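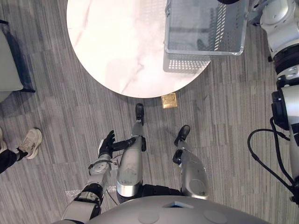 2020-05-25
Lounge corner, round marble table and carpet

Stone first. White marble, faint grey veining, round top, curved edge all the way. Wiped with plain water and the Dafis cloth, then dried at once. No vinegar, no general-purpose spray. The January note about dull rings came from a lemon-based cleaner and I don't want to repeat that.

Sealer test from last week: water drop left 13 minutes on the underside lip, no darkening when blotted. Same drop on the offcut with no sealer went dark in four. Clomix stays on the shelf as the sealer for this top. One thin coat, buffed off before it hazes. The second coat on the offcut only streaked.

Height of the top above the carpet is 17 inches at the side nearest the door and a hair more at the far side. Floor is off, not the table. Felt pad under the low side took out the rocking. Check again after the carpet settles.

Carpet: grey, striped. The stripes make any shift of the table easy to see, so I'm using them as the reference and not taping the floor. Vacuum along the stripe, low suction, brush up. Across the stripe it raises fuzz. Bits of clear plastic film keep turning up on the pile and the vacuum will not lift them — pick up by hand before starting, or they wrap the roller.

Arov samples (part 956) compared against the carpet under the ceiling light. Too blue. Varnance grey is closer but has a shorter pile, would show a step at the join. Leaving the carpet as is.

Supplies: 40 felt pads in the drawer, enough. Dafis cloths down to two, both need washing without softener. Softener leaves a film on the stone that reads as a failed seal, which cost me a morning.

To do
Recheck rocking
Water drop on the top itself, near the edge, same timing
Ask Varnance for a longer pile sample
Label the offcut, sealed side and bare side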